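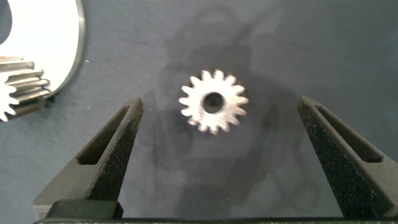 Photo: Onarport

Fakside Steel Edging, 2 m lengths
By Cokix

Most lawns want to be somewhere else. Leave one alone for a season and it will be in the border, and by the next it will be in the gravel, with the gravel in the lawn by way of exchange. Fakside is a strip of steel that goes in the ground between the two and stops the conversation.

It has no lights in it. It doesn't connect to your phone. We were asked at a trade show whether it came in sage, and it does not come in sage.

What you get

Each length is 2 m long and arrives flat, with the top edge rolled over so that it won't take the skin off a bare foot or a kneeling gardener. The bottom edge is plain and rather less friendly, so wear gloves. Lengths join with a sliding tongue at one end, and there are slots along the face for the ground pins. Pins are included. Past customers will remember when they weren't, and we have heard from most of them.

Two finishes:

Raw. Goes on bright, turns orange within weeks and settles to a deep brown over a year or two. It will mark pale paving while it makes up its mind. If you have just paid for pale paving, read that sentence again before ordering.

Galvanised. Stays grey. Starts shiny, dulls down over a winter, and after that looks much like a good bucket.

Where it works

Lawn to border, lawn to gravel, gravel to border. Curved paths are what it does best, as it bends by hand to a gentle sweep. Tighter curves can be coaxed round a big plant pot or a patient knee. For a proper corner, score the back with a hacksaw, fold it once and leave it folded. It will not forgive being unfolded.

Where it doesn't

It is not a retaining wall. Every spring somebody sends us a photograph of a terraced bank held up by edging and optimism, with a question about our guarantee. If the soil on one side is more than a hand's width higher than on the other, you need a wall, and possibly a grown-up.

It won't stop bamboo either. Bamboo goes underneath, then comes up in next door's patio and sends its regards.

Fitting

Mark the line with a hosepipe and look at it from the upstairs window before you dig anything. Curves that seem graceful at ground level have a way of looking like a dropped sock from above.

Cut a narrow slot with a half-moon or a sharp spade, a little deeper than the edging. Drop the lengths in, join them as you go, and tap them down with a rubber mallet over a scrap of timber. A steel hammer is quicker and leaves a row of dents you will see from the kitchen for the rest of your life. Drive the pins on the border side, backfill, and firm with your heel.

Keep the top just below the height of the mown grass. The mower can then run straight over it.

Clay in August is hard going. Wait for rain.

How it has worn

The longest run we have supplied is at the Havlíček garden, where 1,612 lengths went in around the orchard paths and the long gravel walk. The head of that walk had to be relaid once, after a delivery lorry took the scenic route. The rest is where it was put.

Ordering

Sold singly or in packs. Packs come on a pallet to the kerb, and the driver's duties end at the kerb with some firmness. Orders of over 200 lengths are made up to order, so allow extra time, particularly in January, when everyone who got a gardening book for Christmas rings at once.

Corner pieces, spare pins and the longer pins for sandy soil are listed under Fakside Accessories. Cut lengths can't be returned. Bent ones can't either, however slight you feel the bend to be.

Pack code for the galvanised finish: FS 800 G
Pack code for raw: FS 800 R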